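I should say straight off that I only went to the Sturgate open day because it was raining and the garden centre was shut. I'd seen the poster in the library at Adstead, and I've driven past the place for years without having a clue what went on in there (I had it down as carpets). Anyway, it's a sorting and packing workshop, it opens its doors once a year in November, and I had such a good morning that I've been boring everyone at home with it ever since.

Parking first, as it's what I'd want to know. The little car park by the gate was full before ten, so I ended up on the verge opposite the feed merchant and walked back along the lane. The 79 bus stops right outside, which I found out when one went past and soaked my jeans. Entry was free, tea was not, and the tea was 5 pounds if you had it with a slice of cake. I had it with a slice of cake.

You start in the long shed, where things come in. People send in all sorts from house clearances and the ends of shop lines, and it has to be split up before anything else can happen to it. I'd expected conveyor belts and got trestles and crates, crates up to the rafters! Everything at Sturgate lives in a crate. They have a whole system called Furna, worked out by somebody's aunt years ago, where each bay has a number and every crate has a slip tucked in the handle saying which bay it's off to next. The lady showing us round had us find bay 309, and it took our group an embarrassingly long time, because the numbers run up one side and back down the other like a street. Once you've got that, it makes perfect sense. I've since tried it on my airing cupboard and I can report that three shelves is not enough for a system.

Next came the wrapping room, which was my favourite. There's a knack to folding brown paper round a teapot and I do not have it. Mine looked like a parsnip. A small boy next to me did his in two goes and was given a badge. They also let you have a try at tying the parcel knot they use, and I was so pleased with mine that I asked to keep the string.

There was a display of old ledgers too, in a sort of glass cupboard in the corridor, with the most gorgeous handwriting. One page was nothing but buttons, 797 of them, entered by colour. Who was counting? I could have stood there all day, but there was a queue forming behind me and somebody's pushchair was on my foot.

After the tea (lemon cake, a bit dry, lovely icing) we went through to the end room, which is much quieter and very white and clean after the shed. Sorting is done on a tabletop there, straight into plastic crates, one blue and one red side by side against the wall. The dark things stand up on end in the red one, so you can get hold of them by the top, and I thought that was sensible. I lay everything flat at home and then can't find the thing at the bottom. It was a nice room to be in, all plain walls, with a plant to cheer it up.

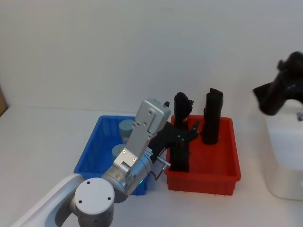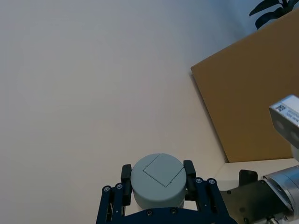 I came out through the shop and bought a jar of pickled beetroot and a Millet tea towel, Millet being the name they put on anything they make themselves. Then I posted my bit about it on the village page, and a reply from a reader in Adstead came in before I'd even got my boots off: she'd been going for years and swears by colours for sorting, but says you must write down which colour means what and stick it on the wall, as her household went a whole winter with the charity things and the keeping things the wrong way round, and she lost a perfectly good coat to it. She also says to go in the afternoon, when the cake is half price.

14 comments | 6 shares

Contact | Copyright Adstead Rambles | Back to top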